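Skaltotent Box Notes

A data card for people who like knowing what ends up in boxes

Version from August, kept by Unnur Blöndal and Hoi-yan Kuo

## What's in it

Skaltotent is a set of 2187 short written notes on mixed boxes: the ones you fill on the last evening of a move, or when a drawer gets emptied in one go, or when "I'll sort it later" wins again. Each note covers one box and says what was in it, what was lying on top, and where everything went once somebody finally sorted it. We love these boxes! Neatly labeled ones (BOOKS, PLATES) are left out on purpose, and you can find plenty of those elsewhere.

The notes were written in 70 homes. Yee-man Yau wrote the first 457 by herself while clearing out her aunt's apartment, and her wording set the style for everyone who came after.

## How a note is written

Plain words, top of the box first. If you can't tell what a thing is without pulling it out, say so and move on. "Dark cloth thing, maybe a bag" is a perfectly good entry, and it's a lot more useful than a confident guess that goes wrong two layers down.

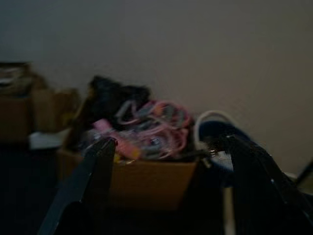
Cords get their own line every time. They were the one item that slowed sorters down the most, and they drag other stuff up with them (pens, hair ties, a surprising number of spoons), so we ask for colors and whether the tangle is looped or knotted. Please don't untangle first and write second. Igor Šindelář did that for a whole hallway of boxes and had to mark them all as `sorted_early`.

## Fields

- `box_id`: a number, nothing clever
- `top_layer`: free text
- `cords`: free text, or `none`
- `unsure`: anything the writer couldn't name
- `went_to`: shelf, trash, donated, another box
- `sorted_early`: yes or no

`went_to` can hold more than one value. "Another box" is by far the most common, and following one item through three or four boxes is my favorite thing to do with this set. Try it with scissors.

## Known problems

Kitchens are thin. Most people pack plates carefully and then run out of patience in the bedroom, and the notes lean that way too. The Prarkurska homes use "bin" for what everyone else calls a box, and we kept their word. Ngan-ling Kao reread 100 notes against the finished shelves and fixed the ones where a lid had been listed without its jar; the rest haven't had that second look yet.

Box size is missing all through. We meant to add it and didn't.

## Adding your own

Yes please! One box per note, written before you start moving things around. Short is fine. If you find a better way to describe a tangle, tell Hoi-yan, who is collecting them.

Contact: Unnur Blöndal, Skaltotent | © Skaltotent contributors | Back to top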